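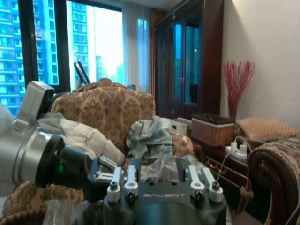 Lists > Residents' Association > Archive > Heating and Water

From: Raili Saarela
To: Members of the Colton Residents' list
Date: November 7, 2023
Subject: Re: Radiator balancing and the new meter charge

Dear members,

The board has received several messages on the heating work, and I am replying to Mr. Savolainen's on the list as it covers most of the points raised.

Raimo Savolainen wrote:
> The notice from Brirner says that the radiators in all 14 stairwells
> will be balanced before winter. It does not say whether we must be
> at home. It also mentions a meter charge of $19 per household. Was
> this approved at the annual meeting? I do not recall a vote.

On the first point, an adult must be present when the technician calls. Residents who cannot be at home may leave a key with the building office against a signed receipt. Furniture should stand clear of every radiator, and long curtains should be tied back. 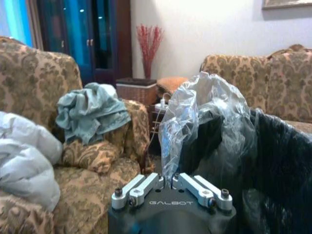
Thermostats should be left fully open from the evening before the visit. Please do not bleed the radiators yourselves during the work – the pressure readings for the whole stairwell are taken together, and one open valve will spoil them.

On the second point, the charge was approved in February under item 6 of the budget. It is billed once, with the regular monthly fee. The minutes are held at the office, and Tyyne Mäkelä will send a copy to any member who asks.

Mr. Honkanen has asked separately about the top floor apartments in Stairwell C, where the bedrooms were cold last winter. These will be visited first. If the temperature is still low two weeks after balancing, the resident should report it in writing and quote work order 961.

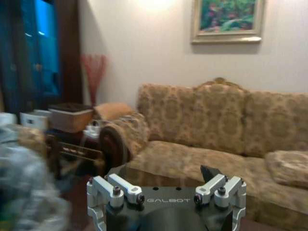
The board has also set aside $500 for replacing valves that are found to be stuck. Should this prove too little, a further proposal will be brought to members before any money is spent.

Questions on visit times should go directly to Brirner, whose number is on the notice in each entrance.

Respectfully,
Raili Saarela
Secretary, on behalf of the board

Recent in this list:
Stairwell C: cold bedrooms (Heikki Honkanen)
Bicycle storage keys
Minutes of the annual meeting (Tyyne Mäkelä)
Snow clearing contract with Flumurari
Laundry room hours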